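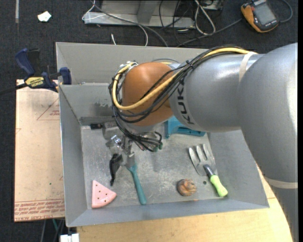

## Grasp success labels: image differencing vs finger width (long, sorry)

**plumbline_jo** wrote:

Right, I said in the December thread I'd come back when we had the full run done, so I'm back. Short version: I think our automatic success labels have been rubbish for ages and I'd like somebody to tell me whether the fix is sensible before I retrain everything on it.

Setup for anyone who missed the other thread. KUKA arm, metal gripper, metal bin full of toys and garden tools and bits of plastic. The policy picks a grasp point and a wrist angle, closes, lifts, and then the system has to decide on its own whether it got something. Up to now we've decided by finger width. If the fingers stop before they're fully shut, call it a success. That's what the old Viltell code did and I inherited it and never asked questions.

The trouble is thin stuff. Blades, tines, anything you'd grab edge-on. The fingers close on a bit of flat metal and the width reading is so near to shut that it drops under the threshold, so a perfectly good lift gets marked as a miss. And then the opposite -- the cables drag on the wrist a little, the fingers stall early on nothing at all, and you get a lovely "success" holding thin air.

So for this run I logged both. Finger width as before, plus a difference between a picture of the bin before the grasp and one after the lift, with the arm parked out of the way for both. If a big enough patch has changed AND the bin has less stuff in it, it's a success. Then I sat down and hand-labelled the lot from the side camera, all 982 attempts. (Do not recommend. I ate a lot of biscuits.)

Finger width disagreed with me on 232 of them.

That's nearly a quarter! I'd been assuming a few per cent. Differencing did far better against my labels but I'll hold off posting the breakdown until I've checked one thing, see below.

Questions:

1. Has anyone trained on difference labels from the start, and did it hurt?
2. Do I throw away the old finger-width data or try to rescue it?
3. Is hand-labelling by one person (me, tired) good enough to call truth?

---

**oldkettle** wrote:

Ha, welcome to the club. We went through the same thing at Fovstead with cutlery.

My answer to 1 is yes, and it was fine, but watch out for things that get shoved rather than lifted. If the gripper ploughs into a pile and everything shuffles, your changed patch is enormous. You say you also want "less stuff" in the bin, so how are you measuring less? Foreground pixels? A long-handled tool lying flat and the same tool tipped up against the wall cover very different areas.

---

**plumbline_jo** wrote:

> how are you measuring less? Foreground pixels?

Foreground pixels, yes. And you've put your finger on the one thing I wanted to check, damn you. The bin floor is scuffed to bits so the background subtraction isn't lovely to begin with, and the long handles are exactly where it goes odd. There's a little garden fork with a lime green handle that I've come to hate. When it rolls on its side it loses a good chunk of its area and the differencing says hooray.

---

**Modise** wrote:

I'm going to be the grumpy one. I don't think you should retrain on anything yet.

232 disagreements sounds dreadful, but you haven't said which way they go. If most of them are false misses on thin objects, then your policy has been learning "avoid thin objects", which is bad but predictable, and you could fix it by lowering the threshold. If most are false successes on nothing, that's poison and I'd bin the data. They're different problems and you've lumped them together.

Also the number depends completely on what's in the bin. Swap the tools for tennis balls and finger width looks brilliant. So "nearly a quarter" is a fact about your objects as much as about your labelling.

---

**plumbline_jo** wrote:

Fair on both counts, grumpy or not. Mostly false misses. I haven't got the split by object typed up because my notes are a mess, but the false successes were the smaller pile by a long way.

I don't agree about lowering the threshold though. I tried it on the logged widths, it's a five-minute job, and every notch down lets in more empty grasps. The thin blade and the early stall give you the same reading. There's no threshold that separates them, the two piles sit on top of each other.

On the objects, yes, guilty. But we picked awkward ones on purpose! If I only cared about tennis balls I'd have gone home by now.

---

**Modise** wrote:

OK, if they overlap like that I'll drop the threshold idea. I'm still not budging on the retrain. Sort the long-handle thing first or you're swapping one biased label for another one, and the new bias will favour knocking tools over. A policy will find that. Ours did, it learned to nudge.

---

**tonix_fan_22** wrote:

lurker here, probably daft question, why not just look at the gripper? Lift, turn it towards the camera, take a picture, is there something in it or not. We do it that way on our Tonix cell and it's been no bother

---

**oldkettle** wrote:

Not daft at all. Costs you time on each attempt, that's the main thing. And on Jo's arm there's a fair old tangle of black and yellow cable round the wrist, so telling "something in the fingers" from "cable hanging behind the fingers" might be fiddlier than on yours. I'd crop tight round the fingertips.

The version I like is the drop test. Take a picture of the bin with the arm still holding whatever it's got, open the fingers over the bin, take another. If something's landed, you had something. Before and after are seconds apart, and nothing's been ploughed in between, so the shuffling problem goes away.

---

**plumbline_jo** wrote:

Oh that's good. I'm annoyed I didn't do that. It doesn't even need the "less stuff" rule, any decent change will do, because an empty gripper opening in mid-air changes nothing. Extra time per attempt is tiny as we drop the object back in anyway.

@tonix_fan_22 thanks, might try yours as a cross-check on a small batch. I could live with slow if it's only a few.

---

**Gunhild Bech** wrote:

Coming in for question three, as I do a lot of annotation work and you've all skipped it.

One person labelling 982 clips is not truth, it's one person. Take 90 of them at random, mix them up, and label them again without looking at your first answers. Then get a colleague to do the same 90. If you disagree with yourself on more than a handful you'll need to write down what success means before you compare anything. Does the object have to stay in for the whole lift? What if it's held for a second and slips? What about two objects? I bet you changed your mind on some of those halfway through.

---

**plumbline_jo** wrote:

I did change my mind halfway through. Slips were successes up until lunch and failures after it. I'd sort of hoped that wouldn't come up.

OK, will do the 90. My officemate owes me a favour and she's about to find out what it is.

---

**Modise** wrote:

Gunhild's is the most useful post in the thread. I'd add: compare finger width against the relabelled set too, as some of your 232 could be slips where the width was right and you weren't.

---

**oldkettle** wrote:

Bit harsh, but yes. And don't chuck the old data, Jo. Even if the labels are wrong you've still got the pictures and the grasp poses, and you could relabel it with whatever classifier comes out of the drop test.

---

**Modise** wrote:

Disagree, relabelling from old pictures means you're trusting the classifier on a policy it never saw. I'd use it for pretraining at most.

---

**plumbline_jo** wrote:

You two can fight that one out, I'll keep the disk in a drawer meanwhile.

Plan as it stands: relabel the 90, put the drop test in, and run a fresh batch with all three signals logged (width, before/after, drop). No retraining until I've seen how they line up. The arm's mine until Friday so I'll start with the drop test and do the labelling in the evenings.

Does anyone have a sensible number for how long to wait after opening the fingers before the second picture? The round things roll.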